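Folding T-Shirts to a Fixed Width: Lengthwise Method

Applies to: short-sleeve cotton T-shirts, adult sizes, plain or printed
Time: under a minute per shirt once the sequence is familiar
Author: Dénes Bozsik

This page covers the lengthwise fold, in which the shirt is first reduced to a long strip and then folded across into a flat packet. It suits shelves and shallow drawers. For vertical filing in a deep drawer, complete all the steps below and add one more cross fold at the end.

Before you start

You need a flat, smooth surface longer than the shirt. A varnished or sealed tabletop works well, as the cotton slides on it and can be squared up without lifting. A bed is too soft. A tablecloth grips the underside of the shirt and pulls the first layer out of line when you turn the second one over.

Shirts should be fully dry. Damp cotton takes a crease in the wrong place and keeps it. If a shirt has been sitting in the dryer, shake it out once by the shoulders and lay it down right away.

Wipe the table first. White shirts pick up crumbs and pencil dust, and the marks show on the outside of the packet.

Step 1. Lay out

Place the shirt face down with the collar to one side and the hem to the other, so that the body runs along the length of the table. Smooth from the center toward the side seams with the flat of the hand. Straighten the sleeves. The two side seams should be parallel to the table edge. Many shirts are cut slightly off grain and the seams twist toward the front; in that case follow the outline of the shirt and ignore the seam.

Step 2. First long fold

Take the far side at the shoulder and at the hem. Bring it toward the center line of the body, including the sleeve. Fold the sleeve back on itself so that it lies inside the strip. Press the long edge lightly. Do not iron it down with the side of the hand yet, as the width may need correcting after step 3.

Step 3. Second long fold

Repeat from the near side. The two folded sides should meet or overlap slightly. Check the width at the collar and at the hem. A strip that is wider at the hem will give a packet with one corner sticking out, and this is the most common fault. Correct it by lifting the wide end clear of the table, pulling gently along the length, and setting it down again.

The upper layer does not have to cover the lower one completely at this stage. A lower panel that shows past the fold line can be tucked under before the first cross fold.

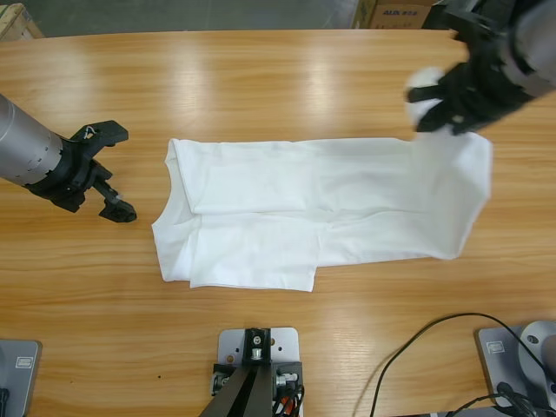 White T-shirt partway through folding, with the wider right end raised from the table.

Step 4. Cross folds

Smooth the strip from the middle outward to push trapped air to the ends. Fold the hem end up to just below the collar, then fold the packet in half again. Turn it over so the front of the shirt faces up. Press once with both palms.

Troubleshooting

Packet springs open: the fabric is heavy or the sleeve is bunched. Open to step 2 and flatten the sleeve.

Diagonal wrinkles across the front: the shirt was pulled from one corner only. Use two hands, set well apart.

Packets of different widths: cut a strip of stiff cardboard to the shelf width and lay it along the center of the shirt before step 2. Fold against it and slide it out before step 4.

Stack height

Limit stacks to 5 shirts – taller ones lean, and the bottom shirt gets dragged out of shape when removed. Put freshly washed shirts at the bottom so that the whole stack gets worn in turn.

Thanks to Yesenia Montoya for the correction to step 3.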